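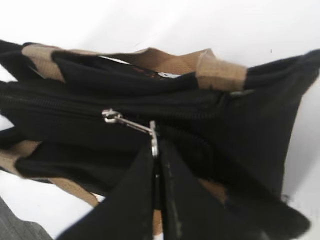 Working Rules for a Shared Robot Bench: Recording Handling Tasks with Bags and Other Soft Items

Group project report, Rodell Laboratory, Allmont
Submitted Jan 12, 2024

Summary

The report sets out a code of practice for recording demonstrations on the Lovero bench, a single-arm station with a two-finger gripper and a small wrist camera. The tasks are opening and closing zips, lifting bags by their handles and moving folded cloth. The code has 10 rules. It was written after a review of the existing practice on the bench and was then tried for seven weeks. In the trial 1,356 episodes were recorded, of which 1,060 passed the acceptance check. The main findings are that most rejected episodes failed on record keeping, and that the rule on stopping the arm before touching the item was the one most often broken.

1. Background

The Lovero bench is used by several student groups. Before this project the only written guidance was the risk assessment for the arm and one page on switching it on. Neither dealt with how an episode should be started, ended, named or judged. Each group had its own habits. Two groups used the word "success" for different results on the same zip task: one meant that the pull tab had been gripped, the other that the slider had reached the end of the zip. Their recordings could not be combined without watching every one again.

Soft items make this harder. A rigid block can be put back on a marked spot and will look much the same in each episode. A fabric bag will not. Its folds change each time it is put down, a strap may lie over the zip or under the body, and the pull tab may point in any direction. Rules written for rigid parts tend to assume that the start state can be repeated exactly. We did not find that assumption workable.

2. Scope

The code covers recording sessions in which a person guides the arm by hand controller and the arm is moving at the reduced speed setting. It does not cover automatic running of trained policies, which needs its own assessment. It does not replace the laboratory risk assessment or any legal duty. Where the two differ, the stricter applies.

We read the published standards on industrial robots (ISO 10218) and on collaborative operation (ISO/TS 15066) as background. We make no claim that the bench conforms to either. They are written for industrial use, and a full assessment would have to be made by someone qualified to do so. What we took from them was an approach: identify the hazard in the whole task, including the gripper and the item held, and do not judge the arm alone.

3. Review of existing practice

We watched sessions by each group in November and kept notes under four headings: people, arm, item, record.

People. Operators often reached in to straighten a bag while the arm was still enabled. This was usually done between episodes, when the arm was still but could have been moved by a knock to the controller. In some sessions two people were present and it was not clear which of them was responsible for the stop button.

Arm. The speed setting was changed by one group and not returned. The next group found out when the arm first moved. Gripper force was left at whatever value the last task had needed.

Item. Straps and cords were the main concern. A loop of webbing can catch on a finger and be pulled tight when the arm lifts, and the load then acts in a direction the operator is not watching. Small metal parts were the second concern. A pull tab or ring held between hard fingers can slip out suddenly, and repeated pulling can mark the fingertips.

Record. File names differed between groups. Failed attempts were kept by some operators and deleted by others. Deleted failures were the more serious fault, as the success rates reported by those groups could not be checked afterwards.

4. The rules

The final text is given below as it is posted at the bench.

1. One person is the operator and is named in the session log before the arm is enabled. The operator keeps the stop button within reach.

2. Disable the arm before any hand enters the work area. A paused arm counts as enabled.

3. Check the speed and gripper force settings at the start of every session and write both in the log.

4. Empty every bag before use. Look inside, including pockets.

5. Tie back long hair, and remove lanyards and loose sleeves. No loop of strap or cord may hang over the front edge of the bench.

6. Do not lift until the fingers are clear of any strap that is not part of the task. If a strap has caught, stop, disable and free it by hand.

7. Pull zips along the line of the teeth. If the slider does not move at the set force, end the episode. The force is not to be raised during an episode.

8. Write down what counts as success before the first episode. The wording must name an end state that can be seen in the recording.

9. Keep every episode, including failures and stops. Mark them; do not delete them.

10. At the end of the session inspect the fingertips and the camera lens, return the settings to their posted values and sign the log.

5. Notes on particular rules

5.1 Rule 2. The first draft allowed a hand in the work area when the arm was paused. We changed this after finding that the pause on the Lovero controller could be released by the same button used to start a recording. The change adds a short delay to each reset. Operators objected to it more than to any other rule.

5.2 Rule 7. The limit was set by trial on spare zips, using a hand-held force gauge and starting from the lowest setting. It is a limit for the items on our bench and should not be copied to others. A zip on thick fabric, or one with a fold trapped in the teeth, may need more force than we allow. In that case the item is not suitable for the task as set.

5.3 Rule 8. A form of words was agreed for each task. For opening a zip it reads: "The slider is at the open end of the zip and the fingers have released the pull tab." For gripping alone it reads: "The pull tab is between the fingers and stays there when the wrist is moved back." The second half matters. With a close wrist view the fingers hide part of whatever lies behind them, and a tab can seem to be held when it is only lined up with the gap. One still from that camera is weak evidence of a grip. The reviewer must see the tab move with the fingers.

5.4 Rule 9. Storage was raised as an objection. The bench computer had enough room for the whole trial, so we did not pursue it.

6. Start states for soft items

A separate guidance sheet deals with how the item is placed. It is advice and carries no penalty. We first tried to fix the start state by laying each bag over a printed outline. Resets became slow and the result was still not repeatable, since the outline fixes the edges and leaves the folds free.

The present advice is to vary the placing on purpose and describe it by three fields in the log: the general direction of the zip, whether the pull tab is uncovered, and whether a strap crosses the zip. Each field has a short list of permitted values. "Unclear" is allowed in all three. Operators are asked to fill in the fields before the arm moves, so that the entry is not influenced by the outcome.

Lighting should be left at the posted level. Bright metal parts can reflect strongly against dark fabric, and dark fingers in front of a dark item give little contrast. We suggest checking the wrist view for both before recording. Changing the exposure part way through a session is to be noted in the log.

7. Trial and results

The code was used by all groups on the bench during the trial. An episode was accepted if it had a complete log entry, a written success condition, an unbroken recording and settings within the posted values. Acceptance did not depend on whether the task had been achieved. A failed attempt, properly recorded, was accepted.

Episodes recorded: 1,356
Episodes accepted: 1,060

The most common cause of rejection was a missing log field, usually the one for the strap. Broken recordings came second. Very few were rejected for settings.

Breaches of the safety rules were noted by a second student who attended a sample of sessions. Rule 2 was broken most often, nearly always during a reset after a failed grip, when the operator reached for the bag at once. There were no injuries. One fingertip pad was replaced after scoring, and the cause was not established.

The groups at the Noonan bench, which has a different arm, asked to use the code. We supplied rules 1 to 6 and 8 to 10. Rule 7 was held back until a force limit has been set for that gripper.

8. Limits of the work

There was no control period. Practice before the code was recorded in notes only, so we cannot state by how much acceptance improved. The observer was a member of the project group and was known to the operators, which probably reduced the number of breaches seen. All items were light. Nothing in the code has been tested with a loaded bag, and rule 4 excludes it.

9. Recommendations

The log form should refuse to start a recording while any field is blank. This would deal with the largest cause of rejection and needs only a small change to the software.

The pause and record functions should be moved to separate buttons. Until that is done rule 2 stands as written.

Rule 7 should be reviewed whenever the fingers are changed for a different type. The person making the change should repeat the force trial and post the new value with their initials.

The code should be read again at the start of each term by whoever is responsible for the bench, and the version in force should be marked on the posted copy. Old copies are to be removed.

Documents held with this report: log form, list of permitted field values, force trial readings, blank session sign-off sheet.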